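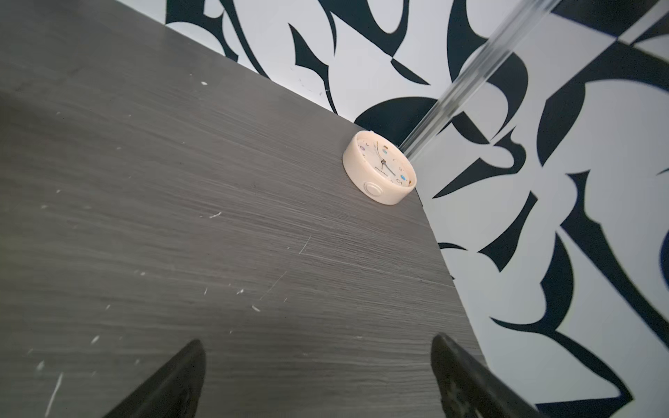

**jarmont_59** wrote:
I need opinions on the spare room before December, when my sister moves in for the winter. The wallpaper came with the house and covers the wall behind the desk. It's black and white, big curved leaf shapes with hooks and points, and my sister says she can't sleep in a room with it. The desk is the gray wood-grain one and I'm keeping that. The little cream alarm clock stays too, it has colored dots on the dial and it's the only thing in there she likes. So do I strip the wall or paint over it?

**hinberg** wrote:
Strip it. If you paint over black you will be on your fourth coat and still see points.

**postcard2000** wrote:
Disagree. A good stain-blocking primer covers black in two coats. I did a hallway that way for $50 and it has held up fine. Check the seams first and glue down any that lift.

**hinberg** wrote:
Seams show through paint. Every time.

**postcard2000** wrote:
Not if you fill and sand them.

**SteinerRd** wrote:
Third option: leave it. I like it with the gray. Put the bed so she faces the other way and hang a plain curtain on that side.

**jarmont_59** wrote:
The bed only fits one way. Curtain might work though. Is it worth testing a corner to see how the paper comes off?

**hinberg** wrote:
Yes. Pick a spot low down behind the desk, warm water and a wide scraper. If the top layer peels dry, you have the easy kind.

**SteinerRd** wrote:
And move the clock off the desk before you start. Wet paste gets on everything.

**jarmont_59** wrote:
OK. Testing the corner tonight after 8, will post how it goes.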